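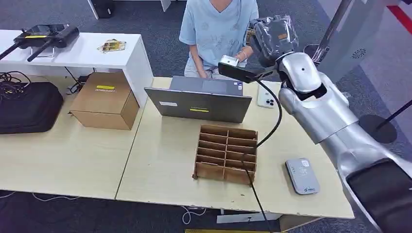 Baluyot Shared Workspace: Questions We Get A Lot

Do I have a desk of my own?

Only if you pay for one. Everybody else gets whatever table is free, and the ones by the window go to people who wake up earlier than you do. Leaving a sweater on a chair overnight doesn't hold it. It does get you a sweater in the lost and found.

When are you open?

Members can get in from 7 in the morning until the alarm sets itself at night. The front desk keeps shorter hours and takes lunch.

What does the day pass include?

A seat, the wifi, the printer, and coffee. The coffee is Grosis dark roast, bought in large bags. We've heard your thoughts on it. There's a tea drawer too.

How much can I print?

Day passes get 17 pages. Monthly members get a lot more, and a code to go with it. Color counts double. If the printer says it's out of paper, open the lower tray and close it again, firmly.

Can I take phone calls?

Short ones, anywhere but the back room. For anything longer, use a booth. The booths are from Vamholm and they muffle sound pretty well, but they are not a vault. We all know how your refinance went.

How do I book the meeting room?

On the sheet by the door or through the members' page. It seats some 30 people if they like each other. The longest booking is 4 hours. If you're done early, cross your name off so the next group can stop hovering.

Can I bring my dog?

No. We tried it for one August. The carpet in the hallway is newer than the rest of the carpet.

Can I eat at my table?

Sure. Fish goes in the kitchen, and so does anything with a smell that has its own opinions.

Where do I park?

The Stesham Street lot is free after the first row. The first row belongs to the dentist, who tows.

How do I cancel?

Send us an email before your next billing date. We'll ask why once, and then leave you alone.

Page last updated July 16, 2019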